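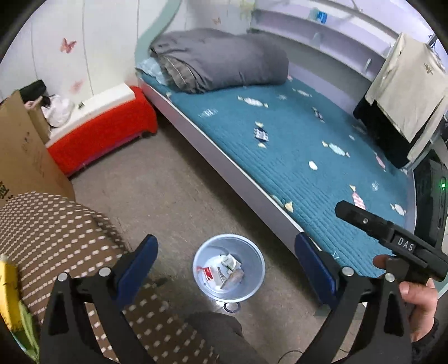 The candy bedspread stays

I have been putting off the small bedroom since June, and this week I finally got in there with a trash bag, a laundry basket and a very loud playlist. I am so happy with how it's going that I'm writing this before it's even finished!

First, the bedspread. Teal, quilted, printed all over with wrapped candies. I love it to an unreasonable degree. There's a black-and-white checkered candy with pale yellow ends that I think is the best one, though the mint-colored one is close. When I started planning this room I figured I'd swap it for something plain and grown-up, and I spent a whole evening looking at linen covers in oatmeal and sand and "fog." Then I closed the laptop and went and looked at my candies. No contest. Everything else in the room can work around them.

The dark gray quilt is staying too, folded at the far end. It's the thick one, and in January I want it where I can grab it at two in the morning without turning a light on. The plaid is tucked in with it for now. I keep meaning to find that one its own spot and I keep not doing it.

Clothes on the end of the bed

I know. The cream top and the black thing under it live there. I've tried hooks, I've tried a chair (the chair just became a second, bigger pile), and the bed end wins every time. So my new rule is 2 things at most, and when a third shows up, something goes in the closet or the wash. It's been nine days and I've only cheated once.

The shelves

These were the part I dreaded, and they ended up being the fun part. Everything came off, I wiped the boards down, and only a few little things have gone back so far. I love seeing that pale lavender-white color again! It looks so good with the teal, and with the green of the bed end, and I'd completely forgotten because there was always so much junk in front of it.

Still to do: the floor (it's scuffed, and I'm thinking about a rug, maybe a round one), under the bed, and the box of cables I moved into the hallway and have been stepping over ever since.

Posted 16 January 2021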